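Why Does Bread Go Stale?

Explainers for ages 7 to 11
Jan 10, 2022

Fresh bread is soft in the middle and crisp on the outside. Leave it for a few days and the two swap over. The middle goes hard and crumbly, and the crust turns leathery. People say the bread has dried out, but drying is only a part of it. To see what the rest is, you need to know what bread is made of.

What is in a loaf?

Most bread is made from flour, water, yeast and a little salt. Flour is wheat that has been ground into powder. A lot of that powder is starch. Starch is the food that the wheat plant stores in its seeds, so that a new plant has something to live on when it starts to grow.

Yeast is a living thing. It is a kind of fungus, in the same big family as mushrooms, but each yeast is so small that you would need a microscope to see it. Yeast feeds on sugars in the dough and gives off a gas called carbon dioxide. The gas gets trapped in the dough and makes bubbles. Those are the holes you see in a slice.

Flour also has protein in it. When you mix flour with water and knead it (that means pushing, folding and stretching it), the protein joins up into long stretchy strands called gluten. Gluten works a bit like the rubber of a balloon. It stretches when the gas pushes on it and keeps the gas in.

What happens in the oven?

Raw starch is packed tightly in tiny grains. Inside each grain the starch is arranged in a neat, orderly way, like chairs stacked in a school hall. When the dough gets hot, the grains soak up water and swell. The neat pattern comes apart and the starch turns into a soft gel. This is what makes the middle of the loaf soft and springy. Bakers call the middle the crumb, even when it is all in one piece.

The outside gets much hotter than the inside. Water near the surface turns to steam and leaves, so the crust ends up dry. The heat also makes the crust turn brown. Sugars and proteins react together and make new colours and flavours, and this is where a lot of the smell of baking comes from. 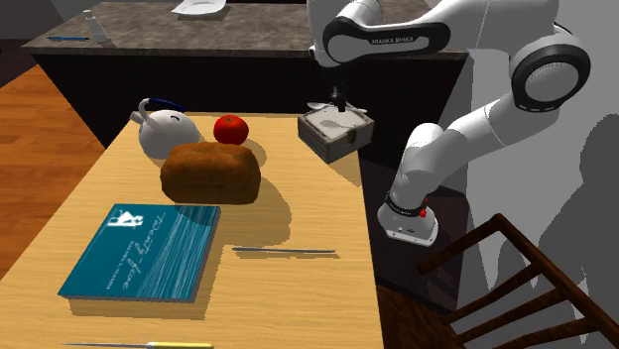 Once the loaf is out of the oven, it begins to change again. As the bread cools, the starch starts going back to its neat pattern. The chairs are being stacked up again, very slowly. Each part of the starch that goes back into place makes the crumb a little firmer. This has a long name, retrogradation, which means going backwards.

Bread goes stale even inside a sealed bag. The water cannot get out of the bag, but the starch can still change.

Meanwhile, water is moving about inside the loaf. The crumb is moist and the crust is dry, so water creeps outwards from one to the other. That is why a crisp crust goes soft and chewy by the next day. If the loaf is not wrapped, water also escapes from it into the air, and then the bread really is drying out as well.

Where should you keep bread?

Many people think the fridge is the best place, because it keeps milk and cheese fresh. For bread it is a poor choice if you want it soft. Starch goes back to its pattern faster when it is cold but not frozen, so a loaf in the fridge goes stale sooner than a loaf in the kitchen. The fridge does slow down mould, so in very hot weather some families use it anyway.

The freezer is different. It is so cold that the water in the bread turns to ice and almost everything stops. Frozen bread can be kept for weeks. If it is sliced before it goes in, you can take out only what you need.

A bread bin or a cloth bag is good for bread you will eat in the next day or 2. A plastic bag keeps the crumb moist for longer, but the crust goes soft and mould grows more easily.

Can stale bread be made soft again?

Yes, for a short time. Heat loosens the starch again, so warm bread feels soft. It does not last, and when the bread cools it goes hard faster than before. Toast works in a similar way — the inside softens while the outside dries and browns.

Stale bread is useful too. It soaks up liquid without falling apart so quickly, so it is good for bread and butter pudding, French toast and stuffing. It can be grated into breadcrumbs. A lot of old recipes were made up by people who did not want to waste the end of a loaf.

Is stale the same as mouldy?

No. Stale bread has changed its texture, but it is usually safe to eat. Mouldy bread is not. Mould is another fungus, and it grows from spores that float in the air. It can be green, white, black or even pink. The fuzzy patch is only the part you can see, and thin threads may have spread through the rest of the bread. Do not cut off the patch and eat what is left. Do not sniff it either, as you could breathe in the spores.

Try it yourself

You need an adult to cut the bread. Take slices from the same fresh loaf. Leave one on a plate, put one in a sealed bag in a cupboard, put one in a sealed bag in the fridge and put one in a sealed bag in the freezer. The next day, let the frozen slice thaw for an hour in its bag and let the fridge slice warm up too. Press each one gently with a finger. Which springs back best? Write down what you find, then put the slices in the food waste and wash your hands.

Words to know

Crumb: the soft inside of a loaf.
Gluten: stretchy strands made when flour and water are mixed.
Spore: a tiny speck that a fungus can grow from.
Starch: food stored by a plant, found in flour, rice and potatoes.
Yeast: a tiny fungus that makes dough rise.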